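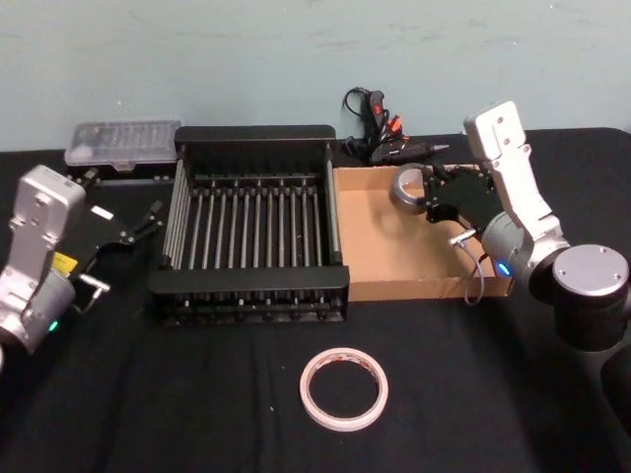 What is the best way to keep a metal dish rack from rusting where the rods meet the frame?

Dry it. Most rust starts at the joints, where water sits after the dishes are put away. Wipe along each row of rods with a dry cloth at night, and once a week stand the rack on end so the water can run out of the corners. If a spot has already turned orange, rub it with a paste of baking soda and water, rinse, and dry it before you put anything back.

Posted by Cloltik, 2023-11-24

I use a hair dryer on mine. Takes 4 minutes. Works fine, no rust since February.

Posted by nirden900
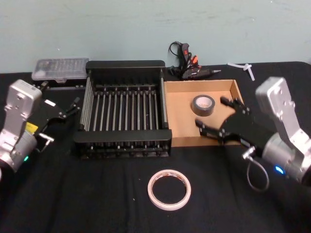 Halcombe Household Help: Kitchen and Storage Team

It depends on the coating too. A black rack usually has paint or a plastic layer over the metal, and a steel wool pad will scratch it. Once it is scratched the water gets under and the coating starts to lift. Use a soft brush, an old toothbrush is good, and plain dish soap. For white lime scale, soak a rag in vinegar, lay it over the rods for 7 minutes, then rinse well. Don't leave it on overnight.

If you need somewhere for odds and ends while you clean, a shallow cardboard box next to the rack will do. Keep it far enough from the sink that the bottom doesn't get soggy. I would not wrap duct tape around a rusty joint. Water gets in behind the tape and you can't see what it is doing.

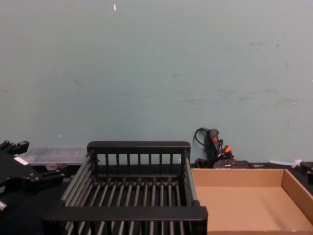 Black rack with an open cardboard tray beside it.

Racks with removable end pieces are easier to clean, so check the underside for clips before you start pulling. If the rods are glued or molded in, leave them alone.

Posted by van_rooij_215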